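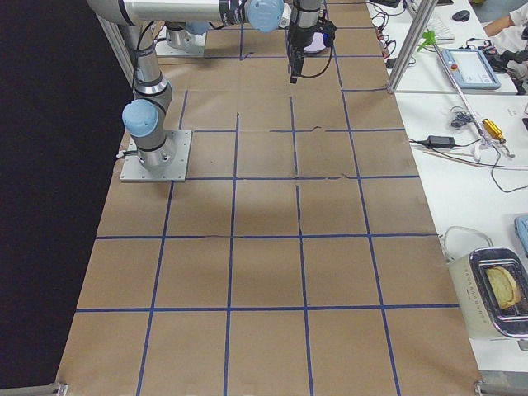
About us

Hi, I'm Ermira! I run a little testing shop in Rovetville with three other people, and what we do all day is try out robot parts so that you don't have to buy four grippers to find the one you like. People send us arms, grippers, wrist cameras and controllers (sometimes with the manual, mostly without), we bolt them down, and we write up what they were like to live with.

I started doing this at my last job, where I was supposed to be ordering parts for a packing line and kept getting stuck on the same thing. Every maker's page told me how hard a gripper could squeeze and how fast it could close. Fine, but could it pick up a sock? Would the camera still see anything once the fingers were in the way? How long would I be on the floor with a cable in my teeth before the controller would talk to it? I made a spreadsheet, then I shared the spreadsheet, and then strangers started emailing me about the spreadsheet. By August I had quit and signed a lease.

Cengiz Gökçe was the first to join me. He does the wiring and the controllers and he is a lot more patient than I am. Kanokwan Kaewkla came next and took over cameras, which I had been doing badly. Lumturie Vidmar picks the objects we test with and keeps the scores, and she's the one to write to if you disagree with a number.

How we test

Most of our work happens on a big table covered in brown paper, with a grid laid out in dark blue tape. I love that grid. We put an object in a square, write down the square, run the pick, and then do the same thing with the next gripper in the same square. The paper creases and the tape lines take a beating, and we change the lot when Lumturie says so (I would leave it a month longer, she knows this).

Every gripper goes through 118 picks. There's boring stuff like blocks and boxes, and then there's household stuff – bread, sponges, keys, a bag of rice that weighs 500 grams. A gripper gets 12 tries on the hardest object before we move on, and we publish all of them, including the embarrassing ones. Cameras get the same objects under bright light, dim light and with a lamp pointed the wrong way. For controllers we time the setup from opening the box to the first move, and we write down every swear word as "unclear step."

We've had two arms set up on the same table for a good while now, and I'd never go back to one. Handing an object over from one gripper to another shows up problems you'd never find with a single arm.

What we've been comparing lately

The long one this year was the Tulari gripper against the Tichý. I went in sure I'd prefer the Tulari. It's quick and it mounts in no time! But the Tichý was gentler on soft things and Kanokwan got a much better view past its fingers, so we ended up splitting the score by type of job. After that we'll be on to the Prarkeo controller, and Cengiz already has opinions.

Who pays for it

Readers do, mostly. We have 800 subscribers who get the full reports, and the short versions are free for anybody. Makers can lend us parts but they don't see the write-up early, and everything goes back when we're done with it.

Want to send us something, or come and watch a test? Write to me first and tell me what arm you're using and what you're trying to pick up. Visits are best after 2 p.m., when the morning runs are finished and there's coffee.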